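Boletín del taller Kemergate
Diciembre

Puesta a punto de las torres Dell

Seguimos con la revisión de los equipos de sobremesa que llegaron en el lote Wiriya. Son 19 torres, casi todas estaciones de trabajo que dejaron de usarse en oficina y que todavía sirven para hojas de cálculo, dibujo técnico y tareas de clase. De momento hay 13 terminadas y etiquetadas en la estantería del fondo. El resto se irá abriendo en las próximas semanas, por orden de número de inventario.

El trabajo se hace siempre con la torre tumbada sobre el banco de perfiles de aluminio y sin el panel lateral. En esa posición se llega bien al zócalo del procesador, a las ranuras de memoria y a la jaula de discos. Los mazos de cables de alimentación se dejan como están mientras no estorben. Las pestañas azules de plástico marcan los puntos de apertura y conviene probarlas con el dedo antes de hacer fuerza – las de los equipos más viejos se parten con facilidad.
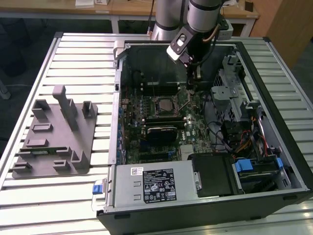
Memoria y placa

Los módulos que se sacan de una torre no se dejan sueltos encima del banco. Van a la placa gris impresa en 3D, la de los postes y las ranuras, que se coloca a la izquierda del equipo. Cuando se cierra una torre, la placa tiene que quedar vacía. Si queda un módulo en ella, se apunta en la hoja el número del equipo y se vuelve a abrir.

Recordamos que los módulos se cogen por los cantos y que la pulsera antiestática se pone antes de quitar el panel. Las tres pulseras nuevas están en el cajón de Gusar, junto a las bridas.

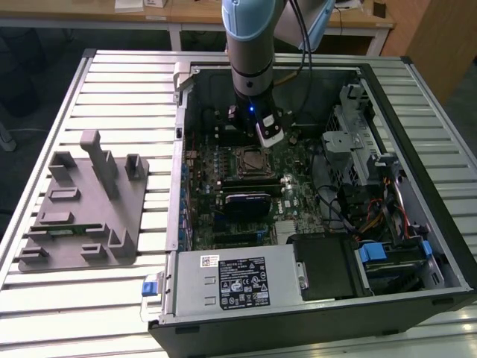
Foto: archivo Kemergate

En esta fase se mira también la fuente. Se copia en la ficha lo que pone la etiqueta negra y se comprueba que el ventilador gira sin ruido. No se abre ninguna fuente en el taller: las que fallan se apartan en la caja de reciclaje y se sustituyen por otra de las mismas características.

Procesadores

Varias de estas torres llevan procesadores Intel Xeon, entre ellos el E5-1630 v3. El modelo y la frecuencia vienen impresos en la tapa metálica, así que se leen directamente una vez limpia la pasta térmica. En el E5-1630 v3 pone 3.70GHz. Pedimos que se anote la referencia completa, con los códigos pequeños de debajo, y que no se escriba solo «Xeon» en la ficha, como ha pasado en algunas del lote anterior.

Para sacar o colocar el procesador hay que soltar la palanca de retención y levantar la placa metálica del zócalo. El chip entra y sale en vertical, sin arrastrarlo. Con el zócalo abierto no se toca nada del interior y no se pasa ningún paño – para el polvo, aire y a distancia. 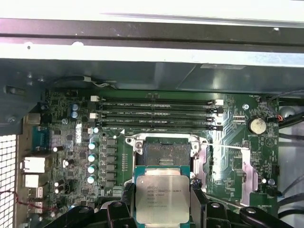
Con el procesador en su sitio se baja la placa metálica, se cierra la palanca y se pone pasta nueva antes de montar el disipador. Después se colocan los módulos de memoria, se arranca el equipo y se deja encendido 30 minutos con el programa de prueba Tornix. Si pasa, se cierra el panel, se pega la etiqueta verde y la torre va a la estantería. Si no pasa, etiqueta amarilla y a la mesa de la entrada, con la ficha dentro de la funda.

Las fichas en blanco están en la carpeta del banco. Quedan pocas; hemos pedido otro bloc.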